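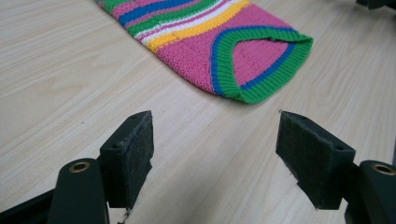

Grinemau hand tool 2, fingers open just in front of the knit test piece. Left pad frayed along the bottom edge.

Pad and bushing service, hand tool 2
Bench notes, Fenddale shop, October

This page covers the finger assembly only. The tool is listed in the shop log under 3397. Pads are checked at every service and replaced in pairs, even when one side is still good. Wear starts at the lower edge, where the fingertips drag on the table during low picks. Scuffing on the face is acceptable. Torn felt is not, as loose fibers catch in ribbed cuffs.

Both arms carry a brass-colored bushing near the rounded upper end. Wipe the rim with a dry cloth and check for side play by hand. Do not oil: oil travels down the arm and marks light fabric.

After new pads are fitted, the gripping faces must sit parallel with the fingers open. Close on the ribbed green cuff, lift, and hold for eight seconds. Repeat on the pink body, where the knit is finer and slips sooner.

Pad stock: Plasley, drawer 8.
Service: Kyung-tae Ha. Page: Jong-dae Cho.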